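Waketen Domestic Interiors > Collections > Bathrooms > README

Overview Contents Labels Access Contact

# Waketen Bathrooms: collection notes

Last updated: August

## Summary

This collection records the fittings, surfaces and small furnishings of domestic and guest bathrooms. It was prepared by Trinmont for the study of room layout and of everyday cleaning and tidying. It contains 1121 entries, of which 513 concern the washbasin and the counter around it.

## Contents

Each entry consists of a picture and a short text record. The record names the fixed fittings first, then loose items such as waste baskets, towels and bottles. Materials are entered only where they can be told by eye. Rooms are grouped under 12 layout types, according to the position of the basin, the door and the shower.

## Labels

- `basin`: the bowl and drain, excluding the counter
- `counter`: the top surface, with any ledge behind it
- `enclosure`: shower glass, rails and handle
- `tray`: the shower floor and its drain
- `waste`: any basket or bin, with its contents
- `door`: the leaf, frame and handle

Items seen only in a mirror are not labelled. The Chaimongkol subset follows an earlier scheme of 9 labels, and a conversion table is supplied with it.

## Sample entry

Layout: vanity along the left wall, curved shower enclosure on the right, door at the far end. Waste: woven wicker basket in the corner, holding crumpled white tissue or towels.
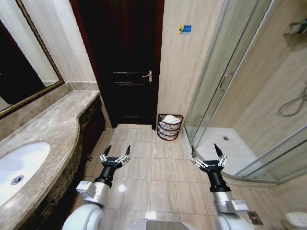

How should a shower tray be recorded when its drain is hidden by a mat?

The tray is labelled as usual, the drain field is left blank, and the mat is entered as a loose item.

## Related collections

Kitchen fittings are held separately under the title Oven and use a different set of labels. Corrections to either collection should be sent to the Trinmont records desk, quoting the entry number.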